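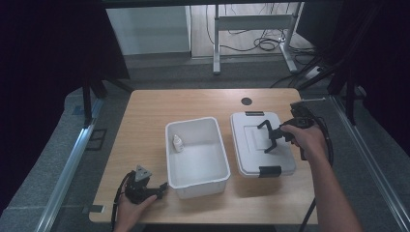

Questions guests ask us at the Lollton Inn

When can I check in?
Rooms are ready from 3 p.m., but do come by earlier if you like, and we'll happily hold your bags while you wander down to Stekell Pier.

Is parking free?
It is, for all 74 rooms, and the lot is right behind the building so you won't be hauling suitcases far!

Can I bring my dog?
Please do. There's a one-time fee of $29, and we only ask that dogs stay out of the breakfast room.

What time is breakfast?
We start at 6 every morning (the coffee is usually on a bit before that) and keep going until 10.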